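4. Recording a compartment box task

This section applies to operators recording two-handed demonstrations with the hand-held grippers for the Citer study. It should be read together with Section 3 (Clocks and Storage).

Views from the gripper camera and the head camera, respectively:

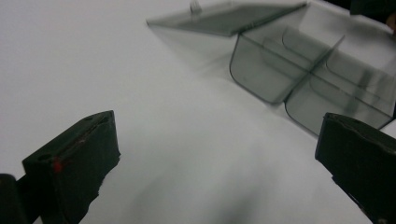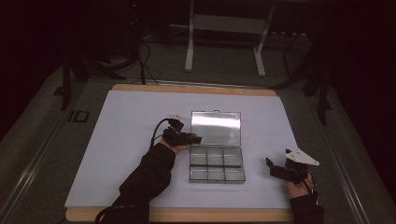

4.1 Before recording

1. Lay the paper sheet on the board and place the box near the centre.
2. Open the lid fully towards the far end of the table. Check that the compartments are empty.
3. Hold one gripper in each hand. The cables must run back along the arms and must not cross the box.
4. Start all cameras and wait 5 seconds before moving.

Note: Clear plastic is difficult to make out in gripper footage when the hand moves quickly. Approach the box slowly.

4.2 During recording

5. Perform the task once, without speaking, and return both grippers to the sides of the box.
6. Stop the recording within 30 seconds of the last movement.

Caution: Do not press down on the open lid. The hinge may crack.

4.3 Accepting a recording

The Sudham set holds 548 accepted recordings. A recording is rejected if either gripper view is missing or if the clocks differ by more than 100 milliseconds. Rejected recordings are kept in a separate folder and are not used in training.

Questions on acceptance should be sent to Mimoza Lazarević.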